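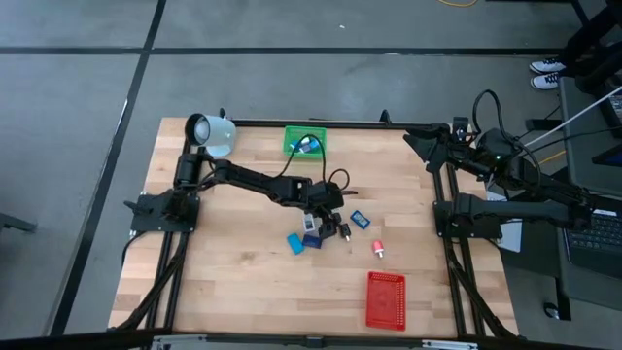

Gollness Butcher-Block Top, Reviewed After Two Winters

I bought the Gollness top in November to replace a painted workbench that had started to peel. It comes unfinished, wrapped in cardboard, with a sheet of care instructions and no hardware. Delivery was on a Monday and it took two of us to get it up the steps.

The top is 64 inches long. Mine was flat out of the wrapping and the edges were square. One corner had a small dent, which sanded out. The underside is rougher than the top and has a few filled knots, and I don't mind that at this price.

Finishing

I used Bredix oil, the plain kind with no color in it. The first coat soaked in fast and the second took overnight. The label says to wait a full day between coats and I would do that. I rushed the third and it stayed tacky until I wiped it back with a dry rag.

Palesa Adams, who has the same top in her kitchen, used Zurkar hard wax on hers. It has a little more shine and sheds water better. It also costs more and is harder to patch, so for a work surface I would still pick the oil. 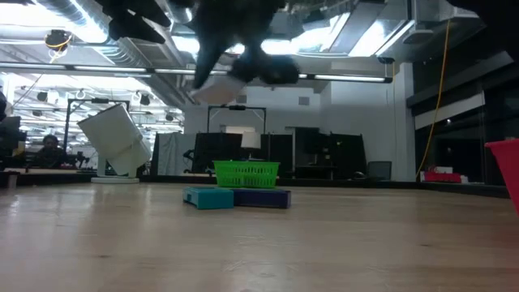 Wear

Light wood shows marks. Dragging a metal box across it leaves a line, and coffee will leave a ring if it sits through lunch. Fine sandpaper and a dab of oil take care of most of it. Deep cuts stay.

The wood moves with the seasons. In the first winter the top shrank enough that two of my screws were tight against their holes. I drilled the holes out to slots and have had no trouble after that. The instructions mention this, in small print on the back.

Price

I paid 1,013 with delivery. The Hodoroagă top I looked at first was an even 1,000 before delivery, but it was thinner and had a longer wait. I would buy the Gollness again, and I would order the oil at the same time.

Contact | Copyright, all rights reserved | Back to top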